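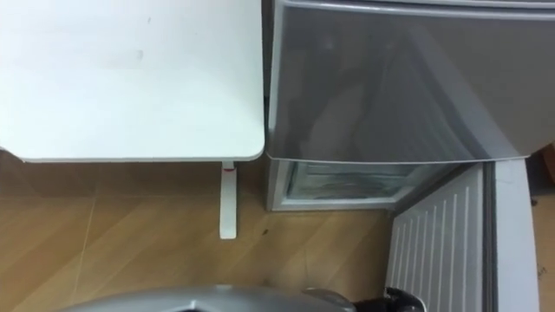 Le coin frais de l'atelier, à Cernville

Voilà un moment que je promets une petite galerie sur notre coin boisson, et comme plusieurs d'entre vous m'ont écrit pour savoir comment nous avions logé un réfrigérateur dans une pièce où l'on travaille toute la journée, je m'y mets enfin, avec un peu de retard et beaucoup de plaisir. Il faut dire que ce petit appareil a pris dans nos journées une place que je n'aurais pas soupçonnée le jour où nous l'avons monté par l'escalier – un étage seulement, mais un étage qui tourne, et ceux qui connaissent l'immeuble de Cernville comprendront.

Nous avions longtemps hésité sur l'emplacement. Près de la fenêtre, il prenait le soleil tout l'après-midi ; dans le couloir, il fallait traverser la moitié du bâtiment pour une gorgée de thé. C'est en revoyant le plan d'aménagement du projet Ilta que l'idée est venue de le glisser tout contre le plateau blanc, presque bord à bord. L'angle arrondi de la table fait le reste : on passe sans s'y cogner la hanche, ce que je ne pouvais pas dire de l'ancienne, une brave table de ferme aux coins vifs dont je garde encore le souvenir sur la cuisse gauche.

Le petit compartiment à glace, sous le panneau gris, a pris du givre, et je vous vois venir avec vos conseils de dégivrage ! Je les accepte tous. Ma méthode à moi reste la plus simple : on débranche, on pose une bassine d'eau chaude à l'intérieur, on étale deux vieilles serviettes par terre et on va déjeuner. Jamais de couteau, jamais de tournevis, même quand la plaque semble prête à partir d'un seul morceau. Je m'y colle d'ordinaire en juillet, quand la maison se vide et que personne ne réclame ses yaourts.

Le plateau, lui, est d'un blanc mat que j'aime beaucoup et qui me le rend assez mal, car la moindre trace grise s'y voit. Un chiffon humide, une goutte de savon noir, et l'on recommence la semaine suivante.
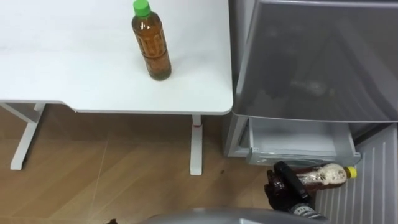

La bouteille au bouchon vert, posée sur le plateau, et le bac grand ouvert juste à côté.

J'ai un faible pour cette couleur ambrée sur fond blanc – on dirait bien du thé, et c'est en tout cas ce que nous buvons ici d'un bout à l'autre de l'été. Pour ceux qui préfèrent le préparer eux-mêmes, je redonne ma recette, puisqu'on me la demande chaque année : 19 grammes de thé noir en vrac, une infusion de 3 heures dans un grand pichet d'eau froide, puis on filtre et on ajoute 200 grammes de pêches bien mûres, coupées en quartiers. Une nuit au frais là-dessus, et vous m'en direz des nouvelles. Le thé que j'achète vient de chez Vlček, l'épicerie derrière la halle, où l'on vous laisse sentir les boîtes avant de choisir (j'y reste toujours trop longtemps).

Un mot aussi sur le bac gris clair, avec sa petite prise creusée en façade. Je l'aime sans rien dedans, bien propre, prêt à recevoir les courses. La règle de la maison veut que l'on range d'abord les choses lourdes au fond et que l'on garde le devant pour ce qui se mange dans la journée. Elle est affichée, elle est connue, elle est respectée un jour sur deux.

Quant au sol, que vous avez été nombreux à remarquer dans la galerie précédente : cette teinte de bois clair tirant sur le miel réchauffe beaucoup le blanc du mobilier. Sous un réfrigérateur, je recommande simplement d'essuyer les gouttes tout de suite, surtout à la jonction des lames. 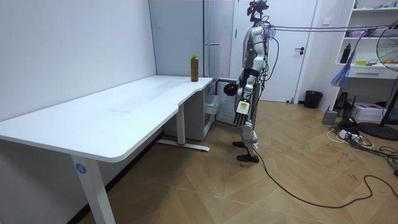 Vu de plus loin, le long bureau blanc

Avec un peu de recul, on comprend mieux l'intérêt de la disposition. Le réfrigérateur se loge sous l'extrémité du bureau, et tout le reste du plateau demeure libre pour travailler, étaler un plan ou poser un goûter quand il y a quelque chose à fêter. La grande armoire blanche du fond, à portes lisses, nous vient de chez Skavach, à qui nous avions demandé le modèle le plus discret du catalogue. J'y mets les verres, les serviettes en papier et la réserve de sucre, derrière la porte de droite, celle à la poignée verticale.

Le ventilateur sur pied rend lui aussi de fiers services aux beaux jours. Il me reste à trouver un plateau pour les verres, assez léger pour être porté d'une main, de 200 millimètres de profondeur tout au plus. Si vous en connaissez un joli, écrivez-moi, je réponds à tout le monde, parfois longuement.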